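4. Recording your first hand-held demonstration with Hallico

With the tracker calibrated (Section 3), you get to the fun part! In this section you'll record a short demonstration, check the tracking live, and save a clip the policy trainer can read. Start with one object and a clear tabletop. The box task that ships with Hallico is a great first choice.

4.1 Before you record

1. Open Hallico and load the profile "two-hand". Both gripper names should turn green in the Devices panel.

2. Hold one gripper in each hand and turn the marker cubes slowly in front of the head camera. The overlay draws an outline on each cube as soon as it locks on.

3. Stand facing the table with both grippers out in front of you, fingers pointing toward the object. Keep your sleeves and any cables off the marker faces. 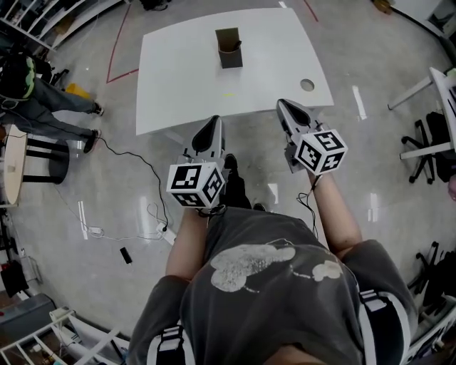

4. Watch the Pose Quality bar for each hand. Anything over 33 is usable, and in good light you'll often see much better.

Note: Shiny floors and overhead lights can wash out a marker. If one hand keeps dropping out, lower Exposure one notch and try step 2 again.

CAUTION: Look for cords on the floor before you start moving. Your eyes will be on the object, so plan your path first.

4.2 Recording

1. Press R. Hallico counts down 3 seconds and then starts logging.

2. Do the task at a relaxed, steady pace. Small corrections are fine, and the trainer learns a lot from them!

3. Press R again to stop. The clip opens in the timeline with both hand paths drawn over the video.

4. Scrub through any red stretches. Gaps shorter than 200 ms are filled in for you; longer ones must be trimmed or recorded again.

Note: Clips over 300 MB are split when saved. The parts load as one clip, so leave their file names alone.

To replay a clip on a simulated arm, go to Section 5.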